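Kitchen & Home Talk > Remodeling > Backsplashes and walls

Terrazzo pattern everywhere — am I going to regret this?

utatano_jen
Joined in June
Okay, I need opinions and I'm too excited to sleep. We're redoing the little snack counter between our kitchen and the playroom, and I've fallen hard for terrazzo-look wall panels. White background, big irregular chips in black and mustard, with some pink and a grayish blue. My husband says it'll look like a bowling alley. I say bowling alleys are great!

The counter is staying (gray marble, came with the house, not touching it). Two walls meet in the corner, and I'd like the pattern on both. Does anyone have it on more than one wall? Did you get tired of it?

trungate_tom
I put terrazzo tile in a powder room and still love it, but that's a room you're in for two minutes. On two walls of a place where you eat breakfast every day? I'd do the long wall and paint the short one. Pull the pink out of the pattern, very soft, and let it breathe.

mustardfan
Disagree with Tom completely! Stopping a big pattern at a corner makes it look like you ran out. Wrap it. I did both sides of my coffee nook and people walk straight over to it when they come in.

The thing you want to think about is scale. Small chips go gray from across the room, and you lose all the color. Big chips stay cheerful. Get the biggest ones you can find, and put samples up next to the marble at night with the lights on, because mine looked totally different after dinner.

kaijage_house
Seconding the night test. I'd add: look at the undertone of the white. My first sample was a creamy white and next to gray stone it looked like old teeth. The second was a colder white and everything clicked.

Here's my corner. Same idea as yours, both walls, gray marble under it. It's been up for 18 months.
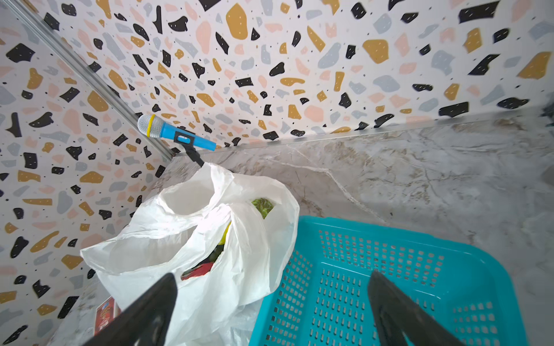 The trim was the part I fought about with my installer, Izzati Goh, and she was right and I was wrong. I wanted the panels butted together with a bead of white caulk. She talked me into thin silver metal, and I'm so glad. Caulk in a corner like mine would have been grubby by the first winter, and the metal wipes clean in one pass. It also gives your eye a place to rest between two busy walls. Ask for the narrowest profile they carry.

utatano_jen
OH I love it. I'm showing this to my husband at breakfast. Did you match the chips across the corner or just let them land?

kaijage_house
Let them land! It's a random pattern, so matching would have wasted a whole panel. Izzati did flip one piece upside down so the same cluster of mustard didn't show up twice side by side. Have them dry-lay it all on the floor first and squint at it.

trungate_tom
It looks better than I pictured, I'll give you that. I still say two walls is the limit. And nobody has brought up resale. A buyer sees that and starts adding up what it costs to take down.

mustardfan
Tom, she's keeping the marble and changing the panels. If a buyer hates it, that's one weekend of work. I'm not decorating for a stranger who may show up in ten years.

trungate_tom
One weekend if they were put up with clips. If they were glued straight to drywall, you're replacing drywall. Ask me how I know.

jeketti_girl
Tom has a point about the glue. We pulled down 5 panels at my mother's place and the paper came off with every single one. If you think you might change your mind, put up a thin backer board first, screw it to the studs, and glue to that. You lose a little depth at the outlets, so get box extenders while you're at the store.

Also, Jen, how far does the wall sit from the stove? Some of these panels aren't meant to go behind a burner. Check the sheet that comes with them.

utatano_jen
No stove on this side, just a toaster and the kids' stuff. Backer board is going on the list, thank you!

Quote I got was a bit over 1,000 for materials and labor, with the metal trim included. Does that sound fair? It's 21 feet of wall in total, counter to cabinets.

jeketti_girl
Fair where I live. Make sure the outlet cutouts are in that price, since ours were extra and I was not happy.

mustardfan
Take it and run! And paint the cabinets while the counter's clear. Black pulls would look fantastic with those chips.

trungate_tom
Brushed silver pulls, to go with the trim. Black is going to be too much.

utatano_jen
Samples get here Friday. I'll tape them up, do the night test, and report back. Leaning toward both walls and silver pulls, so you each get something :)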